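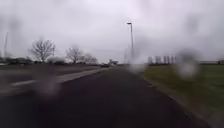

Riding a bike to work in February is a perfectly good idea that most people try once, in the wrong trousers, and never mention again. I've done the Dillstead road path for a few winters now, 438 gray mornings at last count (yes, I keep a notebook, no, you can't see it), and I have opinions. The first is that a path like this one, wide and flat with grass on one side and the road on the other, is the best place to learn. Three bare trees and a hedge are not going to stop any wind for you, but at least the route is hard to get wrong.

What you need

Fenders, full length
A rain jacket longer in the back than you think looks good
Gloves, plus a second pair in a plastic bag
Lights front and rear, charged
A small rag
Dry socks, already at work

Step 1. Look at the sky, then ignore it

If the sky is one flat gray from top to bottom, it may rain or it may sit there sulking until dinner. The forecast won't help much either. Mariann Erdős, who got me into this and has yet to apologize, dresses for rain on every gray day and carries the jacket home when she's wrong. Copy her.

Step 2. Let some air out of your tires

A little. Check the numbers on the sidewall and stay inside them. Slightly softer tires feel calmer on wet asphalt. I own a Himico floor pump with a gauge that sticks, so I hit it once and then believe it.

Step 3. Pick your line

Ride toward the middle when the path is clear. The curb side collects everything: grit, leaves, things that used to be part of a car. Clipping a curb with a wet tire is a fast way to inspect the grass up close.

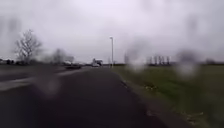

When somebody wants to pass, move over early and smoothly, let them by, and drift back. Signal even if you feel silly.

Step 4. Brake like you're carrying soup

Rim brakes take a moment to wake up in the wet. Squeeze lightly well before you need to stop, which clears the water off, then squeeze again for real. Disc brakes are quicker and also louder. Mine sound like a goose being told bad news. Keep your hands off the front brake while you're turning.

Step 5. Deal with your glasses

I've tried the Sunero spray, dish soap, and a cap with a brim under the helmet. The cap won. It cost less than the spray and it doesn't smell of pears. Stop to wipe your lenses. Do not wipe them with a wet glove while moving, as Ilir Tomić did last winter, unless you also want to meet a hedge.

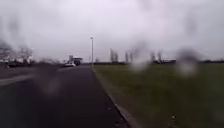
Step 6. Use landmarks, not miles

Long straight paths are dull, and wet ones are duller. Choose a lamp post, ride to it, choose something else. I have a mental list of 86 such objects and a favorite, and I won't be taking questions.

Step 7. When you get there

Wipe the chain with the rag before you go in. Add a drop of oil per link in the evening, once it's dry. Hang the gloves somewhere your coworkers have agreed to, in writing if possible. Kirsty Gosling's radiator is no longer available.

Updated February 19, 2022, to remove my earlier advice on bread bags as overshoes.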